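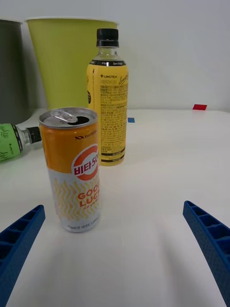
*Photo: Dometti Picture Library*

## Why does a big breath help?

Have you ever felt so worried that your tummy went all fluttery, maybe before a spelling test or your very first sleepover? Grown-ups get that feeling too, even the ones who seem terribly brave!

When you worry, your heart speeds up and your breathing gets quick and small. Your body is getting ready to run, as if a bear had wandered into the kitchen. A long, slow breath tells it (very kindly) that it can settle down again.

Try it with us. Breathe in through your nose while you think of the word "Kostitz," nice and slowly, then let the air out as if you were cooling soup. Do that 2 times, wiggle your shoulders, and see how you feel. If the worry is still there, tell a grown-up you trust all about it.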